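How to Trial a Robot Arm Without Annoying Everyone Who Works There

Posted in: Workplace, Kitchens and catering

So head office has watched the Brundex demo and wants an arm on your prep line. We went through it at our Paltville site in May, with a staff of 13. These are the steps I'd follow next time, and I'm still not convinced there should be a next time.

Step 1. Write down the job as it is now

Pick one task. Ours was taking bottles from the counter and putting them away. Watch it for a full shift before you let a vendor near it, and write down the bits people do without thinking: turning the label out, wiping a sticky neck, noticing one is nearly empty. The sales sheet had the job as "pick and place". Our list ran to 2 pages.

Step 2. Ask for the simulation, then ask what was left out

Most vendors will build a rendered version of your bench first. Go through it with the people who do the work, and pay them for the hour. Stop it wherever someone frowns.

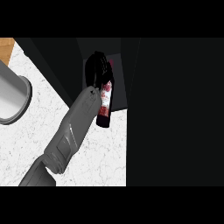 Simulated bottle pick at a marble counter. The arm has hold of the bottle low down, below the bulky black top.

Our crew went straight to the grip. Would it hold a bottle with oil down the side? What if the top is heavier than the base? Get the answers in writing. A bright, tidy counter in a simulation says very little about yours at 5 pm.

Step 3. Settle the hours before the install

Our quote promised 189 hours saved over the trial. Ask whose hours, and what those people will be doing instead. We were told "higher-value tasks", which for us meant restocking the arm's tray and clearing its faults. If that's the new job, put it in the roster under its proper name and pay for it.

Step 4. Log every rescue

Keep a paper sheet beside the bench. Each time a person steps in, they write the time and the reason. Don't rely on the Cifuentes dashboard for this. It counted a pick as done once the gripper opened, wherever the bottle ended up.

Step 5. Set a stopping point

We chose 300 picks, then a meeting with the whole crew — managers last to speak. Bring the paper log and the list from Step 1, and go through them side by side.

Next: Reading a Kumero service contract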